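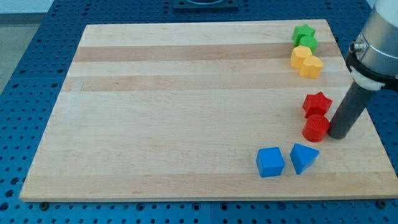

Chores and Machines: Frequently Asked Questions

We get a lot of mail asking whether a machine can do the tidying, the folding or the shop sweeping yet. The answers below were put together by Torunn Kristiansen and Ebbe Kvam from the questions that come up most at Kalside open evenings. Last updated 15th April.

Can I buy a robot that tidies my house?

Not one that does the whole job. You can buy machines that vacuum, mop and cut grass, and they do those things well enough that many people stop thinking about them. Picking toys up off a rug and putting each one where it belongs is a different sort of work. Arms in labs and workshops can do parts of it, on a table, with objects they have been set up for.

Why is floor cleaning solved and tidying not?

A floor vacuum doesn't need to pick anything up. If it misses a patch it goes over it again tomorrow. An arm has to find the object, decide where to touch it, move it and let go of it in the right spot. Each step can fail, and a failure at the second step usually spoils the rest.

Why do so many tests use plain colored blocks?

They are cheap, they don't break, and everyone can agree on whether the job was done. "Put the blue cube next to the red star" has a clear result. "Make the kitchen look nice" does not. Blocks also let you ask for the same thing in several ways, by color, by shape or by where it sits on the board, and find out whether the machine follows all of them.

Does sorting blocks have anything to do with real chores?

Some. Sorting cutlery, pairing socks and putting screws back in the right bin all come down to telling similar things apart and moving them without upsetting their neighbors. What blocks leave out is softness, weight and mess. A block doesn't sag or spill, and it doesn't stick to the one beside it. We would not take a good block score as proof that a machine can clear a dinner table.

Can a robot do chores without a hand?

A few. A plain rod can push, slide, line up and nudge things into groups. It can't lift a cup. Pushing is worth studying all the same – people do it all the time when they sweep crumbs to the edge of a counter or shove a stack of mail aside. It is also harder than it looks. A round piece may roll, and a star can turn when you push it off center.

How often does it have to work before it's useful?

More often than most people expect. Say a machine puts away 100 items and gets 93 right. That sounds good until you are the one looking for the seven it put somewhere else. In a shop the bar is higher again, as a part in the wrong bin may end up in the wrong product. When Stellan Isaksson ran our tidying trial, he counted any item that a person had to touch afterward as a miss. We still score it that way.

How many tries do you run?

For a simple pushing task on the table, up to 500. For anything with cloth we run fewer, as a person has to reset it by hand every time and that gets old fast.

What about laundry?

Folding towels is possible in a demonstration and slow in practice. Shirts are worse. A pile of mixed clothes straight out of a dryer is about the hardest thing you can put in front of an arm, and we don't know of a home machine we would recommend for it.

What about dishes?

Loading a rack with identical plates, yes, in a commercial kitchen with space for the equipment. A family sink with pans, a whisk and somebody's lunch box in it, no.

Is a small workshop easier than a home?

Usually. You can bolt things down, keep the lighting steady and decide that the tray always goes in the same place. Margit Torvik runs Niskanen, a repair shop with two benches, and has an arm moving finished parts from one tray to another. It does that one job. She still sweeps up and puts the tools away herself, and says the arm has saved her some walking and not much else.

Can I just tell it what to do?

More and more, yes. Some systems take a typed or spoken sentence and work from a camera view. Short requests go best. Trouble starts with words like "over there" or "the other one", and with corrections made halfway through a movement. Marit Bakke keeps our list of phrases that cause mistakes and is glad to get more.

Is it safe to stand next to one?

Follow what the maker says for that model. Our own rule is that hands stay off the table while the arm is powered, even for a quick fix. Stop the arm first, then move the block.

Do you sell or recommend a particular machine?

No. Readers often ask about Dondley and Wonier. We haven't tested either one, so we have nothing to say about them.

When will a home robot do all of this?

We don't give dates. If you need help around the house this year, a vacuum and a good dishwasher will do more for you than any arm we have tried.

Can I send in a chore for you to try?

Yes. Tell us what the objects are, where they start, where they should end up and how you would know it was done right. Chores that fit on a table and involve nothing wet or sharp have the best chance. We read every suggestion, but replies can take a few weeks.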